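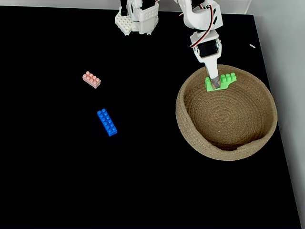

Fig. 1 -- Garra e peça verde junto à borda do cesto.

Notas da sessão 3 -- Braço caseiro: o que uma fotografia prova
13 de janeiro de 2023
Florencio Collado

Quem monta um braço destes na garagem costuma mostrar a tarefa de arrumar peças e declarar o problema resolvido. Convém desconfiar. A peça verde está presa pela ponta da garra, sim. Se fica no cesto depois de a garra abrir, a figura não diz.

O cesto de corda é um alvo generoso: largo, baixo, de borda arredondada. Um erro que aqui passa despercebido seria fatal numa caixa com divisórias. Quem anuncia "precisão" deve dizer em relação a quê.

Ponto a discutir: a ponta texturada. Ajuda no atrito, mas esconde folgas. No projeto Praltero, em agosto, trocámos as pontas e festejámos durante 4 dias, até percebermos que a folga estava no cotovelo.
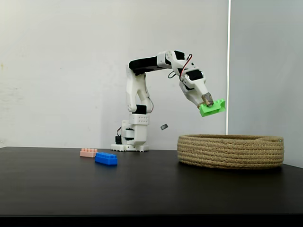
Estrutura e cablagem

Peças impressas em 3D, servos nas juntas, fios por fora. O elo inferior sobe na vertical e o superior segue na horizontal, com o punho na extremidade -- má postura para o ombro, que carrega tudo o resto. Os folhetos da Avetti dão o binário do servo isolado. Façam as contas com o braço esticado e a peça na garra.

Os fios soltos são o meu suspeito habitual. Prendam-nos, deixando curso para a junta.

Para entregar

Façam 60 ciclos seguidos, sem tocar no braço, e registem todas as falhas, incluindo as que vos pareçam "azar". Um relatório sem falhas volta para trás. Máximo de 11 páginas.

Contacto: Florencio Collado, oficina Yurt | © Oficina Yurt | Voltar ao topo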